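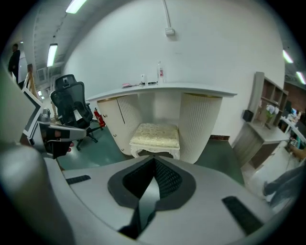

From: Ilaria Fabbri
To: rastness-tenants
Subject: Re: Front counter, again

Raffaele Orlandini wrote:
> Can we please agree what lives on the reception counter at Rastness?
> I had 17 parcels in February and nowhere to put them down.

Raffaele, I'm all for a clear top. Bottles can go behind the cream door, which has two perfectly good knobs. The fancy little stool stays in its recess – it's the only thing in the building with any breeding. And could the mesh chair move along a bit? I'd like to reach the fire extinguisher without a run-up.

Ilaria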